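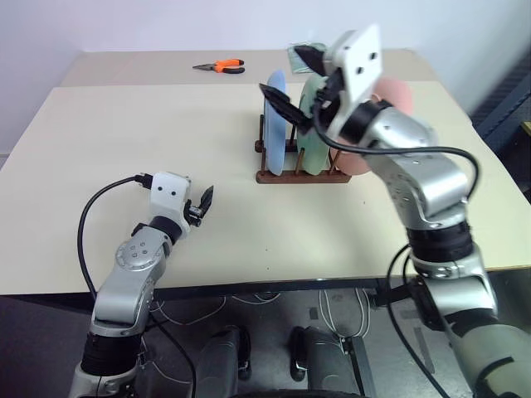
Part 4: Loading the rack

Okay, rack's together, feet are level, now the fun bit! I wrote this for the Planberg wooden dish rack, but my old Sunau has the same upright dowels and I load it just like this.

1. Set the rack near the middle of the table. I used to park mine right at the edge and lost two saucers that way.

2. Start with your biggest plates. Slide each one down between the dowels so it stands on its rim - don't force it.

3. Skip a slot after any deep plate or pasta bowl (they lean, and then everything leans).

4. Give the rack a tiny nudge. If a plate rattles, move it over one slot.

Note: Shirley Thibodeau wrote in to ask about cutting boards. Thin ones, sure! Thick ones will spread the dowels.

Caution: please don't soak the rack or run it through the dishwasher. Wipe it with a damp cloth and let it air out overnight. I oil mine every June and it still looks great.

Wobbly dowel? Go back to Part 2, step 4.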